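Trokier 2.4 grasp planner: bench review

Trokier is a grasp planning package for parallel-jaw grippers. It takes a depth image and a segmentation mask, returns ranked grasp poses, and hands the winner to whatever motion planner is already running. Version 2.4 adds a wall-aware collision check and a rewritten calibration tool. We ran it on the bench for three weeks against Lovura, which has been our default for bin work.

Installation took an afternoon. The package builds cleanly, but the supplied launch files assume a single container and a bin frame centred on the base. Two bins side by side means writing a second region file by hand. The documentation covers this in one paragraph, and the key it tells you to set was renamed in 2.3.
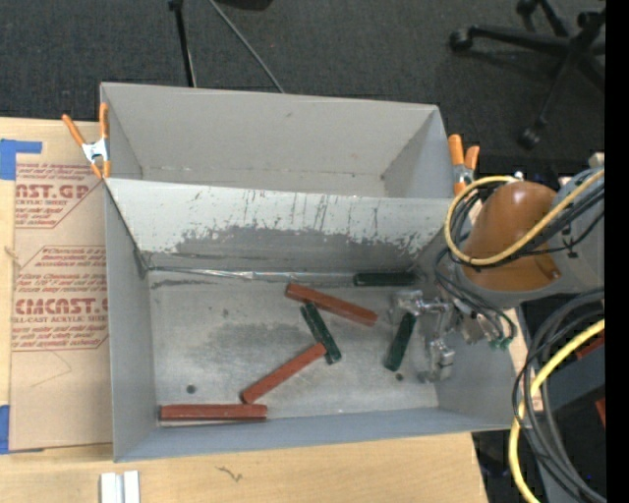

By Léonie Aubert
March 2023

The test set was six long narrow blocks, three red and three dark green, to be moved between two metal bins. Long parts are a fair test of a planner like this. They lie at odd angles, they overlap, and the ones against a wall leave only one reasonable approach.

Perception is the weaker half. The default segmenter handled the red blocks without tuning. Dark green on scraped grey metal was another matter, and the scuffed band on the bin wall kept coming back as a candidate object until I raised the minimum height above the floor plane to 4 mm. Where two blocks touch, it tends to merge them into one mask and place the grasp at the junction. Doğukan Şimşekoğlu patched in our own edge filter, which fixed most of these. That should not be the customer's job.

Planning is much better. Candidate scoring took under 200 ms on our controller, and the ranking made sense. Isolated blocks go first and wall-side blocks wait until there is clearance. The new collision check treats the finger geometry as a proper mesh instead of a box, so it will accept steep approaches near a side wall that Lovura rejects outright. It does not model cables. If your dress pack swings wide, add a padded cylinder to the last link yourself.

Calibration is the best reason to upgrade. The new routine needs 5 poses, reports residuals per axis and refuses to save a bad result. The old one saved anything.

Complaints: the log viewer drops timestamps when the replay speed is changed. Parameters edited in the GUI are not written to disk unless you export them, and there is no warning on exit. Retry behaviour is a single global integer, so a failed grasp on a merged mask is retried at the same spot until the count runs out.

I would use it for planning and calibration, with a different segmenter in front. Lovura users with open bins and simple parts can stay put.

Rating: 3 out of 5

Recent reviews
Fetgate motion server, second look
Özkan force-torque driver for Linux
Lovura 6: what changed in the scheduler
Hand-eye calibration tools compared (November)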